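Keep the Operator's Hands in the Loop
Notes from the Stondum shared workshop, by Tudur Craddock

The usual order of work for a home robotics build is arm first, gripper second, data last. I think it should be reversed. Build the gripper, strap it to a person, and leave the arm until the gripper has proved itself.
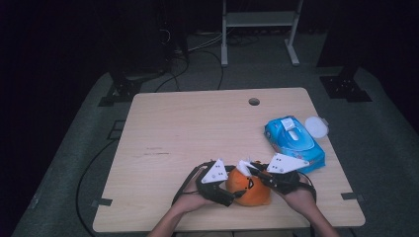 An arm hides the faults of a gripper. When a pick fails on a complete robot, the cause may be calibration, backlash, joint limits, the controller or the gripper itself, and separating them takes an evening per fault. When the same gripper is worn on a hand, most of those causes are gone. The human arm is well calibrated and costs nothing to run. What remains is jaw geometry, friction, cable strain and mounting stiffness, all of which can be fixed with a screwdriver and a reprint.

Adebayo Anozie disagrees, and his objection deserves a fair statement. A person compensates. If the jaws are slightly out of line, the wrist corrects without the wearer noticing, and the fault goes into the recording as if it were skill. He built his Lawal rig arm first for that reason. I accept the mechanism but not the conclusion. Compensation shows up in the pose log as small repeated rotations before contact. We found ours in one session of 60 grasps, and it came down to a mounting plate that was not square.

Choice of object matters more than most build logs admit. Rigid blocks flatter any gripper. A plush toy deforms, turns under load and springs back on release, so closing force and release timing both have to be right. A packet of wipes has a stiff lid on a soft body, and the two want different grips. A flat lid lying on a table is the worst of the lot: there is almost no edge to get under, and a jaw with a thick tip will push it around until someone gives up. If a gripper handles only blocks, it is not finished.

Two grippers cost twice as much and are more than twice as useful. One hand can hold while the other acts, which covers a large share of household work. The price is cabling. Every cable that leaves the wrist pulls on it, and the pull changes with posture. Zainab Adeyemi's rule at Stendby is to leave 20 cm of slack past the strap and anchor the cable on the forearm – I have copied it and have no reason to change it.

Straps are the other neglected part. A loose strap puts play between hand and gripper, and that play goes straight into the position data. A tight one limits a session to the wearer's patience. We stop after 8 minutes, check the fit and start again.

My pair weighs 690 grams, and that is too much. The next version will lose mass at the top plate before anything else. Until it does I see no point in buying motors for an arm, whatever the discount at Wurnby happens to be in July.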